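Search this site
Enter keywords
Go

Getting the limescale out: an interview with Sioned Hughes

Most complaints about a dishwasher are complaints about water. That is the position Sioned Hughes has arrived at after a career spent testing water supplies and the machines connected to them, first for a plumbing merchant and now on her own account from an office in Eynon. Her customers are mainly cafés, guest houses and school kitchens. They ring her when the glasses go cloudy.

"They have usually changed the detergent twice by then," she says. "The detergent is rarely the fault. I ask for the hardness figure and they don't have one. So that is the first visit."

Hardness is the amount of dissolved calcium and magnesium in the water, normally given in milligrams per litre as calcium carbonate. Below 60 the water counts as soft and gives little trouble in a kitchen. Above that the deposits start, slowly at first. The supply at Memden, where Hughes does much of her work, measured 197 when she last tested it in April. She regards that as hard but manageable.

"At 197 you can run a machine perfectly well if the softener is set for it. Most of the ones I see have been left on the factory setting, and that is generally somewhere in the middle. It suits a town that isn't yours."

The softener in a domestic or small commercial dishwasher is a chamber of resin beads. Water passes through it on the way in, and the resin takes up calcium and magnesium in exchange for sodium. When the resin is full it has to be flushed with brine, and that is what the salt is for. The hardness setting tells the machine how often to flush. Set too low, the resin is exhausted between flushes and hard water goes straight through to the wash. Set too high, the machine uses more salt and water than it needs, and in soft areas the glass may begin to corrode.

Hughes draws a firm line between the two kinds of cloudiness. Scale is a deposit and sits on the surface. Corrosion is damage to the glass itself and can't be reversed. Her test is to stand the glass in white vinegar for ten minutes, rinse it and dry it with a clean cloth.

"If the cloud has gone, it was scale, and you turn the softener up. If it's still there, the glass is etched and you turn it down. People do it the wrong way round because they look the same from across the room. I have seen a whole set ruined by someone treating etching as scale. They kept adding salt and putting the setting up, and every wash made it worse."
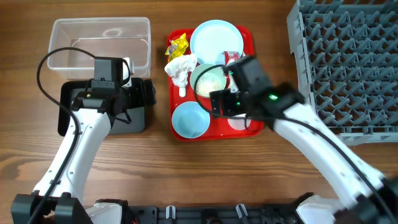 Plates and bowls are more forgiving. A good glaze will stand hot alkaline water for years, and what people take for wear on a plate is often metal from cutlery. The grey lines come from knife edges that are harder than they ought to be for the glaze in question, or from a glaze that is softer than it was sold as. A mild abrasive paste lifts most of them. Hughes uses a cream cleaner called Vuramel on stoneware but keeps it off anything with a printed or gilded pattern, where it will take the decoration with the mark.

Plastics are a separate matter. They hold less heat than china and so come out with water still on them, and in a hard area each drop leaves a ring when it dries. Hughes advises opening the door at the end of the cycle and leaving the plastic items for half an hour before unloading. Rinse aid helps, although she finds it is commonly overused.

"Rinse aid lowers the surface tension so the water runs off as a sheet. You need very little. If there are blue streaks or the glass feels slippery, there's too much. Turn it down one step, run three washes, look again. Don't change two things at once or you won't know which of them did it."

She is sceptical of combined tablets above a certain hardness. They contain a water-softening agent along with the detergent, and for many households that is enough. At Memden, she says, it isn't, and the salt reservoir should be kept filled whatever the packet suggests. The salt itself should be the coarse kind sold for the purpose. Table salt often contains an anti-caking agent, and the fine grains can pack down and block the chamber.

Temperature is the other variable. Calcium carbonate is less soluble in hot water than in cold, so a hotter wash throws down more scale from the same supply. The heating element suffers first – it is the hottest surface in the machine – and a scaled element takes longer to bring the water up. Hughes has no objection to hot cycles in a commercial kitchen, where the rinse may be required to reach 80 degrees or more, but she wants the softener checked before anyone raises the temperature.

"A guest house rang me about cycle times. The programme had got longer and longer over a year. I took the sump filter out and there was scale in it like eggshell, all off the element. We descaled it with citric acid, 100 grams in an empty machine, and then did it again. After that I set the softener properly, which should have been done on the day it was fitted."

She prefers citric acid to the branded products on grounds of cost. The one exception she makes is Gisus, a liquid descaler she keeps in the van for machines with aluminium parts, having had no trouble with it so far. Whatever is used, the machine should be empty, and the acid must never be mixed with anything containing bleach.

Her record-keeping is simple. Each customer gets a card for the inside of the cupboard door, with the hardness figure, the softener setting, the rinse aid setting and the date of the last descale. The cards are not always kept up.

"I go back and the last entry is in my handwriting," she says. "But the figure is there, at least. Water companies do change the source from time to time, and when that happens the glasses will tell you before the letter comes. Test strips are cheap. Do one in spring and one in autumn, cold tap, run it for a minute first, and write it on the card."

Shares: 80
Comments: 6

Related articles
Choosing a softener for a small café
Kettles, urns and hard water
What the salt light means
Why stainless steel goes rusty in the wash
Reading your water company's supply report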